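Talk notes, bins and loose parts, June session
Running time with questions: keep it under the slot, Ching-wen goes straight after me

Opening. Ask who has a bin of odds and ends at the end of a bench. Wait for hands. Ask who knows what is at the bottom of it. Fewer hands, I expect.

My position, so people can start disagreeing early: I don't believe the big open bin saves anyone time. I have heard the claim at every shop I've visited and I have yet to see a number behind it.

The Saker catalog says one deep bin replaces a rack of small trays. Replaces it for whom? The person dropping things in is happy. The person who has to get one part back out was not asked. Read the line from the catalog aloud, slowly, then move on.

The Gristalbridge count. We emptied one bin onto a sheet and sorted it by hand. 1,143 pieces. 4 of them were what the job ticket called for. Say the two figures again. Somebody will say that bin was unusual. Maybe. I asked three other shops to empty theirs and they all found reasons to put it off.

Sloping sides. Sold as a way to bring parts toward the middle. I'd like to see that tested with flat parts, which in my experience lie where they land. Round ones do better. Don't get stuck here, last time I lost several minutes on washers.

Metal against plastic. I lean metal, weakly. It scuffs and the finish goes, and people read that as wear when it may only be looks. A shiny patch and a scratched patch can also make a gray part hard to pick out by eye. Prurnard say their liner fixes this. I put one in for a month and peeled it out again. Be fair: their people were polite and sent a second one.

Labels. Skip if short of time. A label saying MISC is a confession.

Ching-wen Kong will argue the other side, that a nearly empty bin is fine and the trouble is overfilling. She has a point. A few parts spread over a wide floor are easy enough to find. My answer is that bins don't stay that way, and the Softić trial she likes stopped at 100 parts, well short of what we tipped out.

Ask her what happens after 100. Then hand over the clicker.

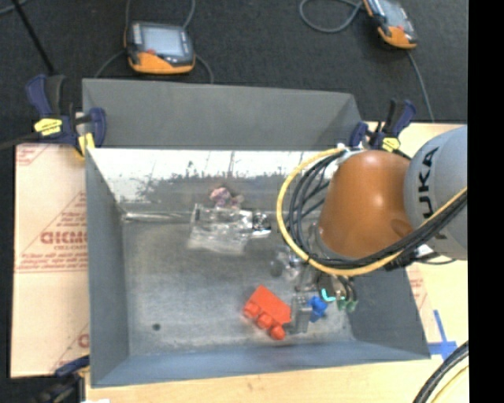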